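Findidine Forums > Kitchens and Catering > Equipment and Staffing

Thread: Arm going in on our hot line, what changed at your place?

gravyboat41
Posted November 13, 2021
I'm a line cook at the Brurnden plant kitchen. We put out 1000 lunches on a normal day, plus a small evening service. Management has signed with Foltus for one arm on the hot line. It is supposed to handle turning, stirring and moving things off the heat. They have told us no jobs are going, but two people are being moved to prep and one to "cell operator," and no pay grade has been written down for that last one.

The part I can look at so far is the simulation. Foltus builds the tasks in a rendered kitchen first and runs them there before anything gets bolted down here. We were each given a login and asked to send comments. I went through it on my break and again at home.

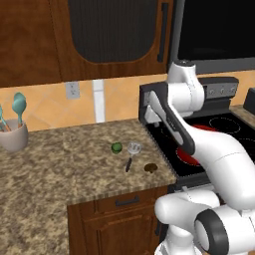 My main comment back was that it looks like a house. We work on steel, with pans stacked three deep and somebody always reaching past you. The answer I got was that the home layout is their standard starting point and ours gets built later. Fine, but the schedule they posted has 14 days between our layout being loaded and the arm going live. I don't think that's enough.

So for anyone who already has one: what did your day look like before and after? And did the operator job come with more money?

tallpaul_dish
We've had one since last year, different vendor. The cooking part was okay after a while. What changed most was where things live. Every spoon and spatula has a spot now and it has to go back to that spot, same way around. If you leave a spatula lying where you used it, the arm stops and you get a light. First month there was a lot of yelling about that light.

Operator pay here was the same as line cook. Get it in writing before you start doing it. After is too late.

marnie_k
I was moved to prep when ours came in and I'd say I'm better off. My wrists don't hurt at the end of the week. I do miss the line a little. Prep is quiet and you're looking at a wall.

gravyboat41
marnie_k, did they ask you or tell you?

marnie_k
Told. But I would have said yes.

overeasy
I think you're being hard on the simulation. I set up cells for a living (packaging, not food) and starting from a generic room is normal. You want to know the arm can pick a thing up at all before you care what counter it's on. Two weeks on your own layout is short but I've seen shorter go well.

tallpaul_dish
Packaging doesn't spit grease at you.

overeasy
No, and I said food isn't my area. The order of the work is the same though.

gravyboat41
I don't mind the order. I mind that the comments form closes before our layout is even in there. We're commenting on somebody else's kitchen – then the real one shows up and the form is gone.

overeasy
That's a fair complaint. Ask for a second round. It costs them very little and most vendors will agree if the customer asks. It has to come from your management, though, so go through your shift lead.

amato_nights
Night shift at Amato here. Ask who clears a fault after 9 pm. Ours was sold as running unattended and what that meant was one of us got the phone. Not in the job description, no extra pay. It took the union until spring to sort out and we got 2 hours' call pay out of it.

Also ask what happens to the line cook hours in the second year. They answered ours for the first year only.

gravyboat41
Good ones, both going on the list. Evening service is three people, so the phone would be me.

marnie_k
Ask for a stool in prep while you're at it.

gravyboat41
Added. Meeting is at the end of November, I'll post what they say about the pay grade and the second round of comments.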